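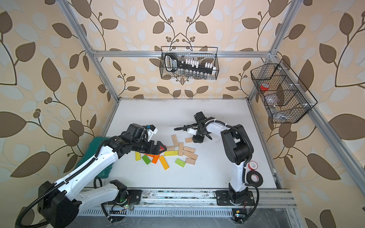
October, gone six in the evening

Another day with the Vorness rules. I have now read all 41 pages twice, the second time with a pencil, and I still could not say what half of it wants me to do differently at the bench. Section 3 tells me that two arms sharing a work area must have "an agreed understanding of the space between them". Agreed by whom? The arms don't agree to anything. I set the limits, I type them in, and if I type them in badly the grippers meet in the middle.

What I do like is the part on reach. They want the shared zone written down before the first run of the day, along with which arm has right of way in it, and they want it on paper where the next person can find it. Fine. We have been doing that in our heads since spring and it was only a matter of time. I drew ours this morning on the back of a delivery note, then again properly. It took me until ten and I found that the left arm's limit goes a good deal further right than I would have told you if you'd asked me.

Then the checklist. Oh dear. 37 items, to be signed off before every session, with blocks. Small wooden blocks! I can see somebody wanting 37 items for a welding line. For picking up toy bricks I think you want six or seven that people will really look at. By item 20 this morning I was ticking without reading, and I was the one who had promised to take it seriously. I went back and did them over, and was cross about it until lunch.

Item 14 is a good one though: look at the bases and the bolts before you look at anything else. Item 22 asks whether the operator is "in a suitable frame of mind". I put yes.

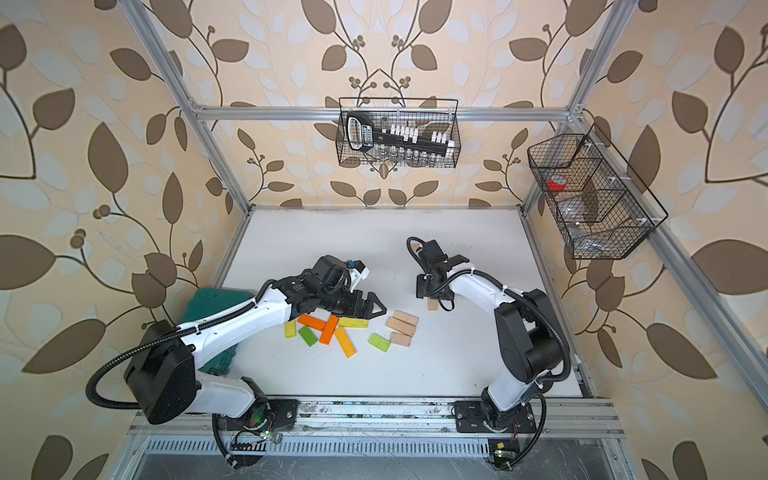
The tidy bench rule is where I really part company with them. Vorness say nothing should be within the enclosure that is not part of the task. By that measure the baskets on the frame would have to go, and the case on the left too, and then every time I wanted tape I'd be walking to the cupboard and leaving the arms on while I went. Which is worse? Their own section 5 says not to leave the arms powered and unattended. So one rule pushes you into breaking the other, and I'd bet whoever wrote 5 never spoke to whoever wrote 8.

I put this to the Warex people on the phone in the afternoon, as they are the ones who will come and check us. The answer was that storage is allowed if it is "outside the normal path of motion". Where is that written? It isn't, it is how they read it. So I have written it in the margin with the word Warex next to it and I shall point to it when they come.

Speed limits next. They give us 70 millimetres a second with a person's hands inside and a free choice otherwise, subject to a "reasoned judgement". I have no quarrel with the number. My quarrel is that a slow arm makes people lazy. I've caught myself reaching in to straighten a block because the thing was crawling along and looked harmless, and I'd never do it at full speed. The rule I'd write is hands out while either arm is live, full stop, and then you needn't argue over speed at all. Pletik's old guide said more or less that in one line. It was four pages long and people knew it by heart. It also had the wrong phone number on the back for as long as I can remember, so I don't want to get sentimental.

Read the section on logging over tea. Each grasp to be marked good, bad or unclear, by a person, on the same day. I'm for it, mostly. We have 378 from last month that were marked by the software alone and I don't trust a single one of them. Went through the first few by hand and already disagreed with two. But "unclear" worries me. Give tired people a third box and everything awkward goes in it. 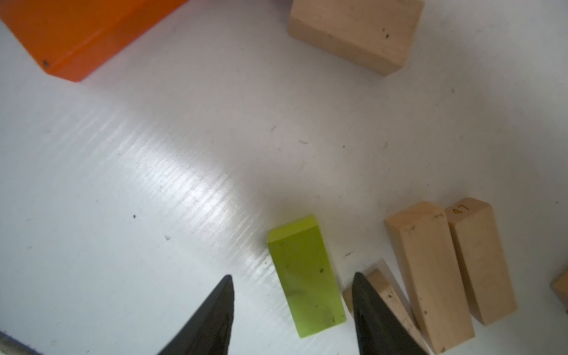 They also want the work surface wiped down between sessions and the wiping noted. More ticks. I'll grant that glare and specks can upset the wrist views, and I'd sooner have a wiped table than an unwiped one, but a note saying the table was wiped proves only that somebody had a pen.

Shokri sent round their version of the rules too, which is the Vorness one with the headings changed and a nicer cover. Didn't finish it.

Plan for tomorrow: cut the checklist to what matters here, keep the long one in the drawer for Warex, ask them in writing about section 8. Move the right of way sheet to where it can be seen from the door. Buy pencils.

Back to top | Contact | © All entries and text remain with the author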